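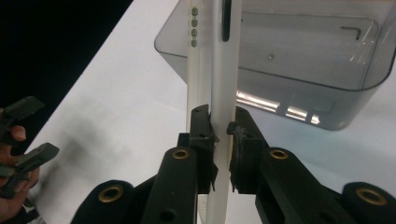

Build the hand before you build the robot

Every winter somebody comes to our shared workshop with a plan for a complete robot arm. He wants six joints, a camera and software that understands speech. I had the same plan once, and I spent 200 evenings on it. My opinion today is that a beginner at home should start from the other end. Make a gripper that you hold in your own hand, and use it until you are tired of it.

I know how this sounds. A gripper without an arm looks like a toy, and Ferdinand Auer, who has the bench beside mine, told me so very clearly. But my own arm did the difficult part for free. It carried the tool to the right place, it corrected small errors, it stopped when something felt wrong. So I could give all my attention to the fingers, and the fingers were bad.

On the screen they were beautiful. On a real table they met smooth white plastic with rounded edges, and there I learned what I did not learn from 20 simulations. A flat pad touches a curved edge only on a thin line, and the object begins to turn. A pad which bends around the edge holds much better. Also a flexible pad gets torn, and the torn piece hangs down and must be replaced. I now keep spare pads in a jam jar, and I think this jar taught me more about robots than the book I bought in July.

The same is true for pivots. My first linkage had screws in bare plastic holes. After a few weeks the fingers did not meet in the middle anymore. Brass rings are a small expense and one evening of work, and I regret that I wanted to save this evening.

Beat Prantl, who read my draft, does not agree. He built his Ornolen arm all at once, and he says that a hand tool hides the real problems: weight, cables, motors that are too weak. He is right that they come later, and they are not pleasant. My tool weighs 80 grams more than his arm can lift well, and I discovered this only when we tried. Still, I prefer to meet these problems with fingers that I trust.

There is also the question of two hands. With one gripper you can pick up a thing. With two you begin to notice how often your left hand helps without asking you — it holds the box, it turns the part, it waits. A person who plans a robot with one arm should work one afternoon with a tool in each hand, and afterwards with only one. I changed my plans after 3 such afternoons, and the second arm is now on my list before the camera.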